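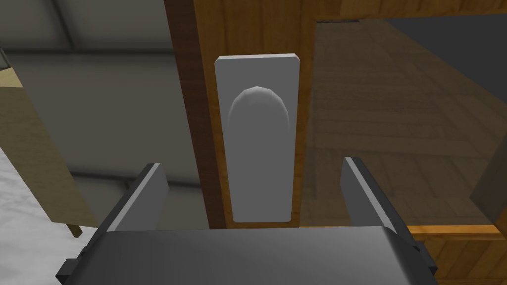

Slide 1: handle plate on a wooden door frame

Good evening, all, and thank you for having me back at Skeresby! Sudheer Sastry asked for a talk on moving house with elderly parents, and I've got far too much to say, so stop me at 9 if I'm still going. (Pause, sip water.) Start with the Flultcombe move, the 200 boxes and Mom's piano. Then ask who has moved a parent in August, and let them tell their stories. Handout after slide 7.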